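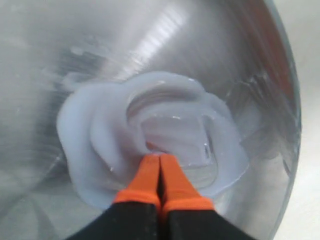 Inside of a stainless steel mixing bowl.

Print | E-mail
October 22, 2025 | By Dal Bello Support Desk

Ticket 517: Away tickets missing from app, Grundus v Mostum
Status: open

Reported: Season ticket holders who bought away seats for the match at Flundach get a blank page under "My Matches". Over 347 accounts affected. Home tickets load normally.

Tried so far: Logged out and back in, same result. Reinstalled on two phones, same result. The website shows the seats correctly, so the orders are in the system.

Found: All affected orders are for Block 16. The stadium renamed it in the last update and the app still looks for the old name.

Workaround: Print the ticket from the website. Gate 4 will scan paper.

Next: Block name to be corrected in the app. Fans with seats for the December cup game should check again after the fix. Ticket stays open until then.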